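Week 6 handout: Comparing grippers on the two-arm bench

Robotics and Automation Practice, Bindville campus
Version 2021-07-09

Read this before the lab session. You will need section 3 open on the bench computer while you work, and the log sheet from the course page.

1. What we are comparing

Last week you calibrated both arms and ran the joint limits test. This week the arms stay the same and the fingers change. There are three sets:

Set A, Emach parallel fingers, flat faces, hard plastic.
Set B, Emach parallel fingers with a 2 mm rubber pad glued to each face.
Set C, Mao curved fingers, printed in a flexible filament.

All three go on the same two-fingered gripper body and use the same motor, so the closing force you command is comparable between sets. The contact area isn't. Keep that in mind when you come to the questions in section 5.

The controller is the Drornum unit you used in week 4. Don't update its firmware, even if it asks you to.

2. Background: why plates are hard

A dinner plate is stiff, smooth and thin at the rim, and that combination causes trouble for a parallel gripper. If the finger faces are not parallel to the plate, contact is along an edge or at a point. The plate then pivots about that point as soon as it is lifted, and the lower edge swings toward whatever is beside it.

Plates stored nearly upright add a second problem. Only one finger has to fit between neighbouring plates, but it has to fit without pushing the next one over. Finger thickness at the tip matters more here than grip strength. Measure it for each set and write it down before you start (callipers are in the second drawer).

Glaze also has low friction against hard plastic. Assume a coefficient of 0.2 to 0.3 for Set A in your calculations. You will estimate your own value for Sets B and C.

For a plate of mass m held by two fingers, the minimum normal force at each finger is

N = m g / (2 mu)

This ignores the moment from an off-centre grip. For the prelab, work it out once without the moment and once with the grip point 80 mm from the centre of mass. With two flat pads the moment has to be resisted by torsional friction, and you will find that the second answer is a good deal larger.

3. Procedure

Work in pairs. One person runs the software and the other stays by the emergency stop. Swap after each finger set.

Step 1. Home both arms, then run the rail check. The arms share one rail, so make sure the software shows the correct base positions before you enable motion.

Step 2. Fit the finger set. Tighten the screws by hand with the short hex key only. The threads in the gripper body are soft and we have already replaced two.

Step 3. Zero the gripper with the fingers fully closed. Set B will zero at a different motor position from Set A because of the pads.

Step 4. Move the left arm to the approach pose at the yellow tray and stop with the gripper at the left edge of the plates. Bring the right arm over the table with its gripper open and pointing toward the middle. Check both poses against the photo before going on.

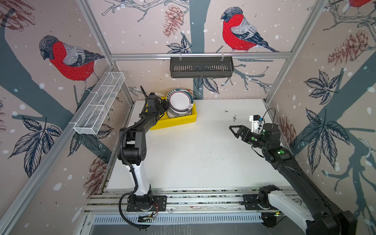
Step 5. Set the current limit to 200 mA. Close slowly on the nearest plate and record the motor current at first contact.

Step 6. Lift the plate 50 mm, hold for 2000 ms, and lower it. Record slip as none, partial or dropped. Partial means you can see the plate rotate or slide but it stays in the fingers.

Step 7. Raise the current limit in 50 mA steps and repeat until you get three clean lifts in a row. Do not go past 500 mA with Set C. The fingers fold outward and the reading is meaningless.

Step 8. Repeat steps 5 to 7 with the handover added. The left arm presents the plate, the right arm closes on the free side of the rim, and the left arm releases only once the right arm current has settled.

4. Using the wrist camera

The camera on the right wrist is there to help line up the handover. It sits above the gripper, so what it shows is offset from the line of the fingers. Apply the offset from your week 5 calibration file. If you have lost yours, use the default one in the shared folder and say so in your report.

Glossy plates throw bright patches that the rim detector reads as edges. Lower the exposure before you touch the detection threshold. Most groups do it the other way round and lose half an hour.

Keep an eye on the cable at full reach. It should keep some slack through the whole motion - if it pulls tight, stop and re-route it.

5. For your report

Plot lift success against current limit for each set, all on one pair of axes.

Give your estimated friction coefficient for Sets B and C, with working.

State which set you would choose for plates stored upright, and whether you would choose the same set for plates lying flat. Use your tip thickness measurements in the answer.

Describe one failed lift in detail, including the grip position and the current at the time.

The written part should be more than 200 words and no longer than two pages, plots not included. Submit it with the raw log file. Reports without the log file will be returned unmarked.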